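Projet de deuxième année, parcours Robotique et instrumentation
Rapport final : perte de cônes lors de la manipulation automatisée, et ce que le système en dit
Autrices : Zuzanna Chmielewska, Lena Kaczorowski
Encadrement : Torunn Amundsen
Version remise le 3 juillet 2020

1. Ce qui nous était demandé

Le sujet, tel qu'il nous a été remis en février, tenait en une phrase : « améliorer la cadence de la cellule Jendano ». La cellule prend des cônes de pipette dans un portoir, les présente à la verticale au-dessus de la table, puis les dépose. Le rapport du groupe précédent la donnait pour fiable et proposait de passer tout de suite à l'accélération des trajectoires. Il annonçait 2 000 cycles « sans intervention ».

Nous avons pris cette phrase au mot pendant les premières semaines, et nous avons eu tort. « Sans intervention » veut dire que personne n'a appuyé sur un bouton. Rien dans le rapport ne permet de savoir combien de cônes sont arrivés à destination. Le journal du programme enregistre un cycle réussi quand le bras est revenu à sa position d'attente et que la pince n'a pas levé d'erreur. Il peut donc enregistrer un cycle réussi avec le cône par terre.

Nous avons demandé à changer de sujet. Torunn Amundsen a accepté à condition que nous gardions un chapitre sur la cadence ; il est court (partie 6).

2. Le défaut

Dans sa forme la plus simple, le défaut est le suivant. La pince se ferme sur le cône, le contrôleur déclare l'objet saisi, le bras remonte. À un moment du trajet, le cône glisse ou tombe. Le bras continue. Il va au point de dépose, ouvre les doigts sur rien, revient, et le compteur avance d'une unité.

Nous avons refait une campagne en surveillant chaque cycle à l'œil et en notant à la main ce qui se passait, à côté de ce que disait le journal. Sur plus de 1 000 cycles, nous avons noté 53 pertes de cône. Le journal n'en signale aucune. Nous insistons sur ce deuxième résultat, plus gênant à nos yeux que le premier : un automate qui rate de temps en temps, on sait vivre avec, alors qu'un journal qui n'enregistre jamais d'échec ne renseigne sur rien.

Le moment critique est la présentation verticale. Le cône est tenu entre deux doigts, la pointe vers la table, et il reste là le temps que le programme valide l'étape. Tout repose sur le serrage et sur l'alignement obtenu à la prise. Un cône légèrement de travers au départ le reste, et la moindre accélération le fait pivoter.

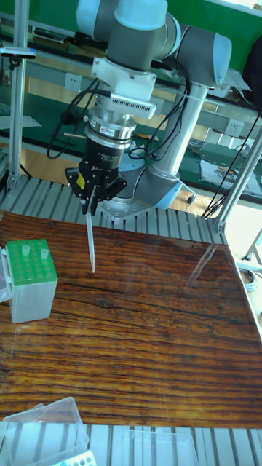 La procédure héritée du groupe précédent prévoit à cet endroit une « vérification de prise ». Nous avons lu le code. La vérification compare l'écartement des doigts à une valeur minimale : au-dessus, il y a un objet ; en dessous, il n'y en a pas. Elle est exécutée une fois, juste après la fermeture, et jamais ensuite. Si le cône part pendant la remontée, aucune ligne du programme n'est en mesure de le savoir.

3. Les explications qu'on nous a proposées

Nous en avons reçu trois. Nous les donnons dans l'ordre où elles nous sont parvenues.

La première vient de la documentation de Gornbridge, qui a fourni la bibliothèque de commande de la pince. Elle attribue les pertes d'objets fins à une force de serrage insuffisante et conseille de l'augmenter. Nous l'avons fait. Les cônes se déforment, et un cône ovalisé tient plutôt moins bien qu'un autre. Nous avons aussi vu des cônes écrasés sortir vers le bas au moment de la fermeture, comme un noyau pressé entre deux doigts. Nous sommes revenues au réglage d'origine.

La deuxième explication est celle du groupe précédent, que nous avons pu joindre par l'intermédiaire de Lucyna Krawczyk. Selon elle, les pertes tiendraient au lot de cônes. C'est possible. Aucun essai ne l'établit, et nous n'avons pas retrouvé le lot en question. Une cause qu'on ne peut plus vérifier arrange tout le monde ; nous l'avons laissée de côté sans la déclarer fausse.

La troisième est la nôtre, et nous ne prétendons pas qu'elle soit complète. La prise se fait trop haut sur le cône quand le portoir est légèrement décalé. Or le portoir est simplement posé sur la table et ne porte aucun repère. À chaque remplissage, quelqu'un le soulève et le repose à peu près au même endroit. Les coordonnées de prise, elles, ne bougent pas. Nous avons décalé le portoir volontairement, d'un côté puis de l'autre, et les pertes ont augmenté dans les deux cas. Quand nous l'avons calé avec des butées, elles ont diminué — sans disparaître.

4. Ce qui aurait pu mal tourner

Jusqu'ici, il s'agit de cônes perdus, donc de peu de chose. L'incident qui suit nous a fait arrêter la campagne.

Un cône tombé est resté sur la table, dans la zone de travail. Au cycle suivant, le bras est descendu à sa hauteur programmée et la pince a appuyé dessus. L'arrêt de protection s'est déclenché, ce qui était le comportement attendu. Mais le script de supervision ajouté par-dessus, appelé Welow dans le dossier du projet, contient une fonction de reprise automatique. Après un délai, il acquitte le défaut et relance le mouvement. Lena avait la main au-dessus de la table pour ramasser le cône. Elle l'a retirée à temps et le bras ne l'a pas touchée.

Nous avons d'abord cru à une erreur de notre part. Nous avons relu les consignes affichées : elles disent d'attendre l'arrêt complet du bras avant d'intervenir. Le bras était complètement arrêté. La consigne a été respectée et elle ne protégeait de rien, puisqu'un arrêt de protection et une fin de mouvement se ressemblent pour qui regarde la machine de l'extérieur.

On nous a répondu que le bras est collaboratif et que les efforts sont limités. Nous connaissons l'argument. Il vaut pour le bras nu, dans la configuration évaluée par son fabricant. Il ne dit rien de deux doigts étroits, dirigés vers le bas, qui serrent une pointe en plastique. L'analyse de risques du dossier ne mentionne d'ailleurs pas l'outil. Edileuza Seixas, du service de prévention du site Villanueva, l'a relue à notre demande et nous a confirmé par écrit qu'il fallait la refaire avec la pince et son contenu. Au moment où nous rendons ce rapport, elle n'est pas refaite.

La reprise automatique a été désactivée le jour même. Nous signalons qu'elle peut être réactivée en changeant une seule ligne du fichier de configuration, et que cette ligne n'est protégée par rien.

5. Détecter la perte 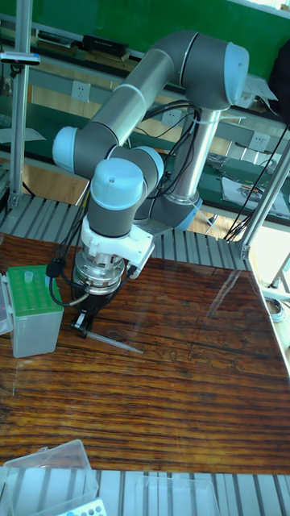
Notre première idée a été de faire constater la perte par vision, et c'est celle que tout le monde nous a recommandée. Nous avons écrit un détecteur assez simple, qui cherche le cône sous la pince et, à défaut, sur la table. Les résultats publiables seraient flatteurs : il suffit de choisir les images. Dans les conditions réelles de la cellule, il se trompe trop. Un objet fin et transparent, couché en biais devant les doigts sur un plateau de bois brillant, n'offre guère qu'un mince reflet le long de son corps, et du côté droit la traînée de lumière sur la table est bien plus franche que lui. Le détecteur s'accroche à la traînée. Il lui est arrivé aussi de prendre une veine du bois pour un cône, ce qui nous a coûté une bonne semaine de réglages de seuils avant que nous acceptions de laisser tomber.

Nous avons essayé un fond mat. C'est mieux, mais il faut alors le garder propre et à plat, et nous ne croyons pas qu'il le restera une fois le projet terminé.

La solution retenue est moins intéressante à présenter. Le programme relit l'écartement des doigts pendant toute la durée du transport et compare chaque valeur à celle relevée juste après la prise. Une variation brutale arrête le cycle. Pour les pertes franches, cela fonctionne : les doigts se referment, l'écart est net. Pour les glissements lents, le signal se confond avec le bruit de mesure, et nous n'avons pas trouvé de seuil qui les détecte sans arrêter aussi des cycles corrects. Nous préférons l'écrire ici que de donner un taux de détection qui mélangerait les deux cas.

Le journal a été modifié en conséquence. La mention « réussi » n'existe plus. Elle est remplacée par « terminé, prise confirmée », « terminé, prise non confirmée » et « interrompu ». Un cycle non confirmé doit être vérifié par quelqu'un.

6. Cadence

Avec la lecture continue et les butées, la cellule est un peu plus lente qu'à notre arrivée. Nous n'avons pas accéléré les trajectoires. Les profils plus rapides préparés par le groupe précédent sont conservés dans le dossier, non testés. Nous déconseillons de les utiliser tant que les glissements lents ne sont pas détectés, l'accélération à la remontée étant justement l'un des facteurs que nous soupçonnons.

7. Limites de notre travail

Les pertes ont été notées par deux personnes, à tour de rôle, et nous n'avons pas mesuré si nous jugions de la même façon. Quand un cône pivotait sans tomber, Zuzanna le comptait comme tenu et Lena a hésité sur plusieurs cas. Notre chiffre est donc probablement un peu bas.

L'effet des butées a été observé sur une campagne plus courte que la première, avec un seul type de cône. Il est tout à fait possible qu'un autre groupe n'obtienne pas la même amélioration.

Nous n'avons pas eu accès au code interne de la pince. Tout ce que nous disons de la mesure d'écartement repose sur les valeurs qu'elle veut bien transmettre, et nous ignorons comment elles sont filtrées.

8. À faire avant toute nouvelle campagne

Refaire l'analyse de risques avec l'outil monté et un cône en prise.
Supprimer du code la fonction de reprise automatique, au lieu de la laisser désactivée.
Ajouter un voyant distinct pour l'arrêt de protection et réécrire la consigne affichée.
Fixer le portoir par un moyen mécanique définitif ; nos butées sont collées.
Retirer du dossier Jendano la mention « sans intervention » ou y joindre la définition du cycle réussi qui était utilisée.

Les relevés manuels et les journaux correspondants sont en annexe A, le code de lecture continue en annexe B, l'échange avec Edileuza Seixas en annexe C.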